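社内報「ウルクデール通信」9月号
現場だより:3本指の新入りと、わたしたちの棚

こんにちは、出荷準備係のライネ・ユシュカです。先月号の「お昼どうしてる?」にたくさんお返事をいただき、ありがとうございました! お弁当派が思ったより多くて、冷蔵庫の場所取りが激しい理由がよくわかりました。さて今月は、編集のラウルさんから「そろそろセップの話を書いてよ」と言われたので、書きます。長くなりますが、お茶でも飲みながらどうぞ。

セップというのは、うちの倉庫で部品の取り出しを手伝っているロボットの呼び名です。正式な型番はあるのですが、長いし舌をかむので誰も使いません。導入の話が出たのは春先で、説明会のときの空気は、まあ、なかなか重かったですよね。わたしも後ろのほうの席で腕を組んでいました。自分の仕事の半分は「箱を開けて、つかんで、トレーに入れる」なので、それを機械がやると言われたら、じゃあわたしは何をするんですか、となります。

あのとき質問に立ったのがライムテ・グリガイテさんでした。「人を減らす話なのか、仕事を変える話なのか、そこだけ先に教えてください」。あれは助かりました。答えは「係の人数はそのまま、持ち場は変わる」。紙でもらったので、いまも休憩室の掲示板に貼ってあります(角がだいぶめくれてきたので、誰か画びょうを足してください)。

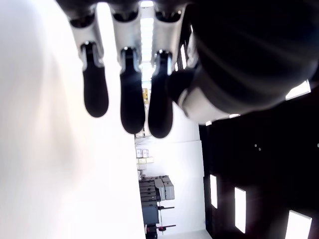 持ち場がどう変わったかというと、わたしの場合、午前中は取り出しの担当を外れて、登録と確認に回りました。登録は、新しく入ってきた部品をセップに覚えさせる作業です。どの向きで置くか、どこをつかむか、どのくらいの力で持つか。これが思っていたよりずっと手仕事なんです。セップの指は銀色で、先に黒くて丸いパッドがついているのですが、このパッドのどのあたりを部品に当てるかで持ち上がり方がまるで違います。先っぽでつまもうとするとくるっと回ってしまう部品が、腹のほうで包むようにするとすんなり上がる。自分がふだん何気なくやっていたことを、ひとつずつ言葉にしていく感じで、最初の週は帰り道に自分の指ばかり見ていました。

登録した部品は、今月の時点で531種類になりました。最初のころは1種類にお昼までかかることもあったので、ずいぶん来たなあと思います。それでも苦手なものはあって、薄い袋に入ったパッキン、あれはだめです。袋がくしゃっとなるたびに形が変わるので、セップは止まって、ランプをつけて、待ちます。そこで呼ばれるのがわたしたち。袋ものは当分、人の手でやることになりました。ちょっとうれしかったのは内緒です(書いてしまった)。

体の話もしておきます。夕方になると手首が痛い、という声が前から多かったのはみなさんご存じのとおりです。わたしもずっと湿布のお世話になっていましたが、午前の取り出しがなくなってから、湿布を買いに行く回数が減りました。個人の感想ですよ。逆に、画面を見る時間が増えて目が疲れるようになったという人もいて、ケーストゥティス・ペーテルソンスさんは遠近両用の眼鏡を新調したそうです。よくお似合いです。楽になるところがあれば、別のところがしんどくなる。そこは係のなかで、もう少し交代の回数を増やせないか相談しているところです。

それから、困っていることも正直に。ひとつは音です。動いているときより、動き出す直前の「ピッ」が気になるという意見が続いていて、音量を下げられないかビュートサイドの担当さんに問い合わせ中です。安全のための音なので消すことはできないそうですが、音の高さは変えられるかもしれないとのこと。もうひとつは箱の戻し方。人が相手なら少々斜めに置いてあっても取ってくれますが、セップは待ってしまいます。前の番の人が急いで戻した箱がずれていて、朝から35分止まったことがありました。犯人さがしをするつもりはありません。わたしかもしれないので!

アグネセ・ヤンカウスカイテさんが、箱の置き方の早見表を作ってくれました。手描きのイラスト入りで、とてもかわいいです。出荷口の横のクリップボードにはさんであるので、夜の番の人も一度見ておいてください。

部品管理の画面「クリロ」の講習は、今月あと2回あります。どちらも午後3時から、2階の小会議室です。定員は各回5人、申し込みはわたしかグリガイテさんまで。「パソコンは苦手で」という人ほど来てほしいです。わたしも春までは表計算のセルの色を変えるのがせいいっぱいでした。それがいまは、部品を登録して、つかむ位置を直して、止まった理由を調べて、お昼にはお弁当を食べています。

来月は、袋ものパッキンとの戦いの続きを書く予定です。いい持ち方を知っている人、こっそり教えてください。

(出荷準備係 ライネ・ユシュカ)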